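La mesa blanca

Cuando nos mudamos a este piso, la cocina tenía una mesa plegable que el dueño anterior había dejado porque no cabía en el ascensor. Estaba coja y tenía un barniz amarillento que se pegaba a los codos en verano. La usamos tres años. En abril por fin la desmonté, bajé las tablas por la escalera y puse en su sitio una mesa blanca, lisa, sin cajones.

La mesa es de Prunwood, el modelo más sencillo que tenían. Miré bastantes antes. Había una de Kuusisto que me gustaba más, con las patas metidas hacia dentro, pero costaba 968 euros y me pareció mucho dinero para una superficie en la que se cortan cebollas. La de Prunwood llegó en una sola caja plana. Las instrucciones eran seis dibujos sin una palabra. En el cuarto dibujo faltaba una arandela que sí venía en la bolsa, y me quedé con ella en la mano un rato. Sigue en el cajón de los cubiertos, por si acaso.

Una mesa blanca ensucia la vista enseguida. En la anterior podías dejar migas dos días y no se enteraba nadie de la casa. En esta se ve una gota de café desde el pasillo. Al principio me molestaba y estuve limpiando cada media hora, hasta que decidí cambiar lo que vivía encima de la mesa.

Hice lo siguiente una tarde. Quité todo lo que había y lo puse en el suelo, sobre una sábana vieja. Salieron cosas que no tenían relación con la cocina: un cargador, dos facturas del agua, un metro de costura, unas gafas con una patilla suelta, la tapa de una fiambrera que ya no tenemos. También un frutero con una sola mandarina. El salero estaba dos veces, uno casi vacío y otro nuevo, porque habíamos comprado sal sin mirar.

Luego fui devolviendo a la mesa lo que se usaba todos los días. La regla que me puse fue que si una cosa no la había tocado desde ayer, se iba al armario. El frutero se fue a la encimera. El aceite se fue junto a los fuegos. Las facturas a una carpeta, y el cargador al dormitorio, que es donde lo buscábamos siempre.

Al final se quedaron un plato y un frasco.

El plato es de plástico, azul claro, redondo y bajo, con el borde un poco levantado. Debió de formar parte de un juego para el campo, de cuando íbamos al pantano con mis primos. De aquel juego se han ido perdiendo los vasos y los cubiertos, y quedó el plato, que no se rompe ni aunque uno quiera. Se ha caído al suelo muchas veces. Durante una temporada lo usé debajo de una maceta y después lo rescaté.

Ahora sirve para lo que está de paso. Si pelo ajos, las pieles van al plato. Si desayuno de pie, la tostada va al plato. Si llego con las llaves en la mano y las bolsas en la otra, las llaves van al plato, aunque ahí ya hay discusión en casa. Mi marido dice que un plato es para comida. Yo digo que se lava. De momento las llaves han vuelto a la entrada y el plato se queda con las migas.

Tiene una cosa buena, y es que pesa muy poco. Para limpiar la mesa lo levanto con dos dedos, paso la bayeta por debajo y lo dejo otra vez. Con los platos de loza me daba pereza y acababa limpiando alrededor, con lo que se quedaba un cerco.

Lo que peor lleva el plástico es el tomate. Los restos de salsa hay que enjuagarlos pronto, y si se me olvida lo dejo un rato con agua y bicarbonato. El fondo tiene unos anillos muy finos, y en esos surcos se agarra todo. Uso un cepillo de uñas que compré para eso y que tiene su gancho propio al lado del grifo. Con estropajo no lo froto, que luego se pone mate.

El otro superviviente es el frasco. Es de cristal transparente, pequeño, de los que guardo cuando se acaba lo que traían. Tengo demasiados. En la misma tarde de la limpieza conté los del armario de abajo, y no voy a escribir aquí la cifra. Me quedé con los que tenían tapa en buen estado y llevé los demás al contenedor en dos viajes, con una bolsa de rafia que pesaba lo suyo.

Para quitar las etiquetas he probado varias cosas. El agua caliente sola funciona con las de papel, que salen casi enteras. Con las de plástico hay que usar aceite: se pone una capa, se deja toda la noche y por la mañana se retira la cola con un trapo seco. También compré un quitapegamentos de la marca Pridex, que viene en un bote de spray y huele a naranja de mentira. Quita la cola, pero después hay que lavar el frasco tres veces para que no sepa la comida, así que lo he dejado para las herramientas. El aceite es más lento y ya está en casa.

El olor de la tapa es otro asunto. Un frasco que ha tenido pepinillos sigue oliendo a pepinillos, por más que se lave, y la culpa es de la goma. Las pongo al sol en el alféizar unos días. Algunas se salvan. Las que no, las uso para guardar tornillos.

En cuanto a lo que meto dentro, depende de la época. Los frascos pequeños son para lo que se gasta rápido. Los grandes los reservo para legumbres. Durante un tiempo quise tenerlos todos iguales, como en las revistas, y llegué a pedir presupuesto a una tienda, Flultodmont, que vende juegos completos con etiquetas de pizarra. El juego grande para despensa salía por 900 euros con los estantes. Cerré la página. Con los frascos de mermelada de siempre tengo los garbanzos igual de secos.

Sí que pongo fecha. Un trozo de cinta de pintor en la base, con el mes escrito a bolígrafo. En la base y no en el lateral, porque en el lateral acaba despegándose de tanto agarrarlo. Antes no lo hacía y me encontraba en el fondo del armario cosas oscuras que podían ser cualquier especia molida o cualquier pasta olvidada. Abrir y oler no siempre aclara mucho.

Otro cambio ha sido la pared. Detrás de la mesa teníamos un calendario, un corcho, tres imanes sobre una chapa y un paño colgado de un clavo. Lo quité todo al tiempo que la mesa vieja y pensaba volver a ponerlo. No lo he puesto. La pared es gris clara y se limpia con un trapo húmedo, y así se queda por ahora. El calendario está dentro de la puerta del armario, donde lo miramos menos que antes y nos hemos perdido una cita del dentista. Eso tengo que arreglarlo.

Para la superficie no uso nada especial. Agua templada, una gota de jabón de fregar, bayeta de microfibra y después un paño seco. Si hay una mancha de café que ya lleva horas, pongo encima un papel de cocina mojado y espero a recoger el resto de la cocina. Suele salir sola. Con la cúrcuma tuve un disgusto en la segunda semana: se me volcó la cuchara y quedó una sombra amarilla del tamaño de una moneda. Probé con jabón, con limón y con bicarbonato. Al final se fue aclarando con los días — creo que por el sol de la ventana, que da en esa esquina a primera hora — y ahora hay que saber dónde estaba para encontrarla.

Desde entonces las especias que tiñen las abro encima del fregadero.

No sé cuánto durará este orden. Hay tardes en que vuelvo y la mesa tiene encima un casco de bicicleta, el correo y una bolsa de pan. Se recoge en dos minutos, que es lo que me interesa. Antes recoger la mesa era una tarea de sábado y se iba dejando. También comemos más en ella. Con la mesa vieja había que apartar cosas para poner dos platos, y muchas noches acabábamos en el sofá con la bandeja.

Me queda pendiente buscar una lámpara. La luz del techo es uniforme y sirve para trabajar, pero para cenar resulta un poco de oficina. He visto una de Kuusisto con pantalla de tela que no me atrevo a poner tan cerca de los fuegos. Si alguien tiene una de cristal o de metal que se limpie bien de grasa, que me lo cuente.

Así está la mesa esta mañana, con el plato azul y el frasco. 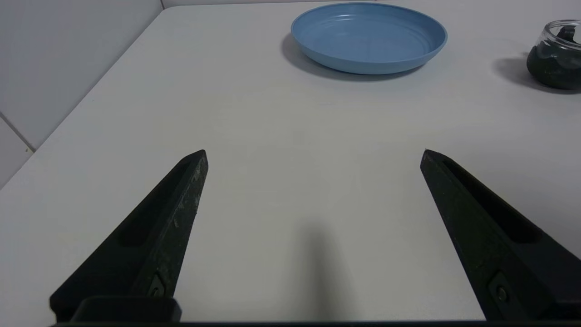 Hertta Lehtinen: Yo tengo una lámpara de metal esmaltado encima de la mesa de la cocina desde hace años y la grasa sale con agua caliente y el mismo jabón de fregar, sin más. Eso sí, descuélgala para limpiarla, que por dentro de la pantalla se acumula mucha más de la que parece desde abajo. Con las de cristal me pasó que se veía cada dedo. Y para la cúrcuma, a mí también me funcionó el sol. Saqué una tabla blanca al balcón dos tardes seguidas y se quedó casi como estaba. Lo de la cinta en la base del frasco me lo copio, que yo la ponía en la tapa y luego cambiaba las tapas de sitio.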